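Software engineer, grasp planning (Gendar)

Our planner picks fruit out of crates in simulation and, on its better days, in the warehouse at Litik as well. We'd like more of the better days. You would own the code between "there is a thing in the crate" and "the arm has a plan for it," which is currently 2834 lines of Python and one comment that says "fix later."

You should know C++, be comfortable with collision checking, and not mind reading logs. Experience with rendered test scenes is a plus. Opinions about quaternion order are unavoidable – please keep them civil.

The regression suite has 142 crate scenes. Your first job is to find out why 102 of them pass.

Send a resume and some code you're slightly ashamed of to the Gendar jobs desk by the end of March, quoting ref. 1889. Avocados against a crate wall are the usual interview problem, so bring a laptop.
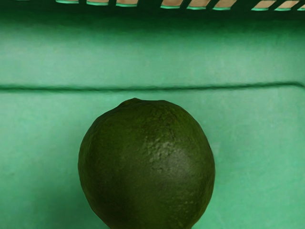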